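Notebook, bench 3 — October, open day at Sasbridge

Writing this up from the pocket notes before they stop making sense. Entries are in order where I had a time. Where I didn't, I put the item next to whatever it belongs with.

08:40. Arrived, signed in, got the safety talk. Visitors stay behind the taped line unless a cell is in hold. Held cells show a steady amber lamp. The lamp on the second cell is hard to see from the aisle and I mentioned it.

Purpose of going: we have the harness sorting and kitting job for the Zorkari valve units coming up after the new year, and I wanted to see how another shop handles loose wiring before we commit to fixtures. Our current plan assumes every harness arrives clipped to a card. The supplier has not agreed to the cards. If the cards fall through we are picking loose leads out of a bin, and I have no good number for how long that takes.

09:15. Intro by the Setineck people. Slides. Summary of what I kept:

Their kitting cell is called Vídalín. Two arms, one cell controller, wrist cameras plus one fixed view of the bench. The demonstrations were run partly under operator control and partly from a learned policy, and they said beforehand which was which each time. I appreciated that. At the last open day I went to, I spent half the session guessing.

They set 60 seconds as the limit for a single pick attempt. At 60 the arm backs off, opens, and goes to a ready pose. No retry without a key press during visitor hours.

09:50. First station: loose harnesses

Harnesses with mixed ends: bare stripped leads, white two-pin plugs, crimp terminals, spade terminals. Black and red singles plus a green-and-yellow twisted pair in the same bundle, held with white tape. Very close to our own mix, apart from our branch lengths, which are shorter.

The stated task was to take one harness by the taped section, lift it clear of its neighbors, and lay it down straight. Gripping at the tape makes sense to me. It is the only place on the part where all the conductors are constrained together, and a slightly wrong approach angle costs you little. Gripping a free branch gives you one wire and drags the rest.

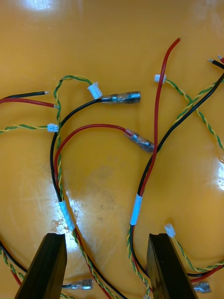

I asked about surface finish, having had trouble with it ourselves. Their answer was that glare costs them more at the wrist camera than at the fixed one, because the bright patch moves with the arm. They have tried a matte mat. It fixed the glare and made a new problem: small plugs catch on the weave during a drag. They went back to a smooth top and moved the lights. I would like to try a mat with a closed surface before giving up on the idea. Silicone is out, too much grip. Thin polypropylene sheet, sanded, is worth an afternoon.

Other points from this station:

Finger width. Theirs are blunt and rectangular. Good for closing on a bundle, poor for separating two wires lying side by side. They know. A narrow tip is on their list but they don't want to lose the flat contact area. I suggested a chamfer on one finger only. They had not tried it.

Fingertip wear. They change pads by inspection, with no fixed interval. I would want an interval.

Spade terminals. These snag. A spade on one harness hooks over a wire of the next and both come up. It happened twice while I was watching. The first time, the operator lowered the pair and shook them apart, which took most of the allowed time. The second time the arm timed out. Our Zorkari harness has spades on two branches, so this is the failure to plan for. Cheap answer: ask the supplier to sleeve the spades for transit. Ask now, in the same letter as the cards.

Count for the station: 20 attempts, 17 good. Good means one harness, laid down with no crossed branches, inside the limit. Of the three bad ones, one was the timeout already mentioned, one dropped on the way over, and one was laid down with a branch folded under. I kept the tally myself on the back of the visitor sheet and it agreed with theirs.

I would not read much into 17 out of 20. The harnesses were put back by hand between attempts, and a person putting things back tends to be tidy. Ours come out of a bag.

10:45. Break. Coffee decent. Talked to someone from a pump company with the same problem in heavier cable. They gave up on loose picking and pay for the cards.

11:10. Second station: kitting layout

The more useful of the two for us, although it drew fewer people. Parts for one kit are laid out in trays around a central tray, and the arms move one of each into the center. The left arm works the left trays and the right arm works the right. Neither crosses the middle with a part in hand. They described it as a scheduling choice, but it also means they need very little collision checking beyond a wall down the centerline and a lock on the center tray. One arm in there at a time.

Questions I asked, with answers:

Why line the center tray with paper? Contrast and reflection. Bare steel gave them false edges at the fixed camera. Plain white sheet, replaced when marked.

Do the trays locate against anything? No. They are set by eye to a printed sheet, then the sheet is taken away. They accept a few millimeters of drift over a session. I don't like this for us. We have three people who reset benches and they would not drift the same way. Two dowels per tray and the question goes away.

How are the solenoids presented? Loose, any orientation. The lead wires are the hard part. The body picks well if the fingers close across it, but a trailing lead can lie under the next body along, and then you get a tug at lift. Their lift is slow for the first few centimeters for that reason. I watched it and the slow section is well chosen. Copy this.

How do they hold the round boards? By the edge, never across the tall parts. They keep a no-touch map for each board type. The map is drawn by hand on a photo of the board and takes someone half an hour. That is acceptable for us, as we only have two board types.

What about the harnesses on the right side? Laid one above another in each tray, top one taken first. When I asked what happens if they are thrown in, the answer was that they don't throw them in. Fair enough, but it puts the labor back on a person.

They ran the full kit sequence while we watched. The target was one kit with no human touch. First run stopped on a solenoid lead, operator cleared it. Second run went through. Third run went through with one regrip on a board. I timed the board placements only, with a wrist watch, so treat the number as soft: the longest was 21 seconds from first contact to release. The rest were shorter and I did not write them down. I should have.

One thing I liked and had not seen done: the arm pauses over the center tray before release and waits for a fixed-camera check that the drop zone is clear. If it isn't clear, it shifts to the next free spot on the paper. The parts end up in a different pattern each time and they don't care, as long as nothing overlaps. We have been insisting on fixed positions in the kit tray for no reason I can find in the customer drawing. Check the drawing again. If it only says "contents," drop the position requirement and save ourselves the inserts.

Things to do from the second station, in the order I would do them:

1. Read the Zorkari kit drawing for any position callout.
2. Dowel plate for the trays. Scrap aluminum will do for the first one.
3. Slow-lift section in our pick routine. Parameter only, no new code.
4. Paper liner in the kit tray, then compare false detections with and without. Same parts, same lights, one session.
5. Mock up the bench at full size with a tray on each corner and the kit tray in the middle, and check arm reach to the far rims before ordering anything.
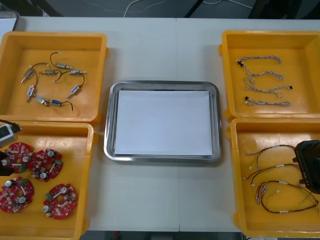 Open questions

Cable routing. Ours runs overhead and theirs goes off the back of the bench. I prefer ours for cleaning, but the overhead run pulls on the wrist at full extension. Needs a measurement at the worst pose before anyone argues about it again.

Bagged harnesses. Nobody at Sasbridge had data for parts out of a bag. They offered to run ours if we send a box. I said yes. Needs twenty of the current revision, bagged as received, with nothing straightened beforehand. Please do not tidy them.

Force limits. I asked for the closing force on the bundles and got "low." Wrote to them after for a figure. Until it comes, keep ours where it is.

Operator handover. Switching from policy to operator control during a pick was done with a foot pedal. It looked smooth, but I could not tell whether the arm stops first or blends. On our controller it has to stop first. Leave it that way.

Left at 13:30. Visitor sheet with the tally is taped to the facing page, and the handout is in the folder under the bench.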